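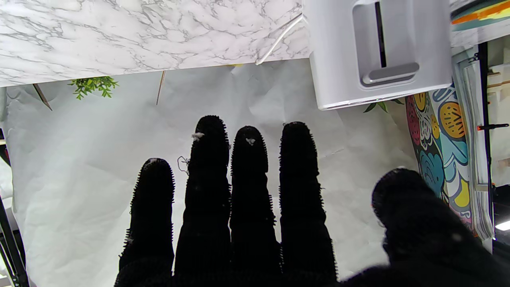
Fatima Ogunleye has spent most of her working life on the part of a bakery that customers never see, the proofing schedule. She trained as a cereal chemist, moved to production at Drumell, and now advises small wholesale bakeries on dough temperature and flour changes. We spoke by phone on Feb 1, 2022, between two of her site visits.

Her first question to a new client concerns the thermometer. "People give me the oven setting to the degree and then guess at the flour," she said. "I want flour, room and water, every batch, written down before mixing starts." Most bakeries she visits control the water alone, and for a plain white loaf she considers that adequate. Enriched doughs are less forgiving. Butter softens, the dough slackens, and the shaping crew adds dusting flour to compensate.

The case she returned to most often was Litbridge, a wholesale bakery that had complaints about a dense line near the base of its sandwich loaf. The plant had already changed its improver twice. Ogunleye asked for the batch sheets and went through 2631 of them over three weeks.

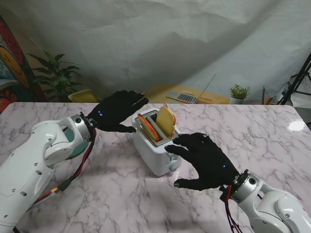
"The fault followed the second mix of the morning," she said. "Same flour, same recipe. The bowl was still warm from the first mix and the water setting hadn't moved." Finished dough was leaving the mixer four degrees over target. It reached full height early and then waited for the oven.

The correction was a colder water setting for every mix after the first, plus a rule that dough over target goes to the front of the queue. No equipment was bought. The density complaints fell off by May, although she does not credit the water alone — the plant had also replaced a worn divider blade.

She is cautious about published proofing times. A figure of 50 minutes means little without the dough temperature beside it, and she prefers a test jar with a marked line. For home bakers using 300 grams of flour, she suggests a straight-sided glass and a piece of tape.
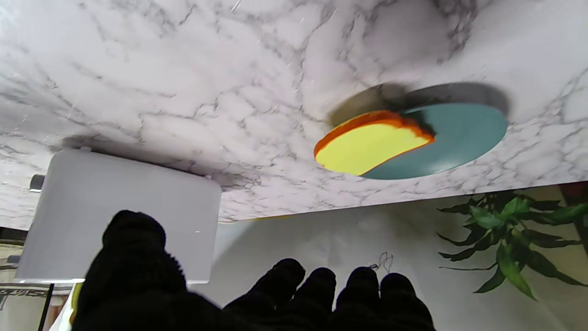 On internal temperature she is more definite. "I take a lean loaf to 210 Fahrenheit and an enriched one to 194. Probe from the side, into the center, and wait for the number to stop moving." Color she treats as a separate matter, governed mostly by sugar and steam.

Her current work is a comparison of two flours, sold as Kollár and Delaso, across a full winter of deliveries. Absorption has varied more between sacks of one flour than between the two. She intends to repeat the measurements with a second mixer before changing any recipe.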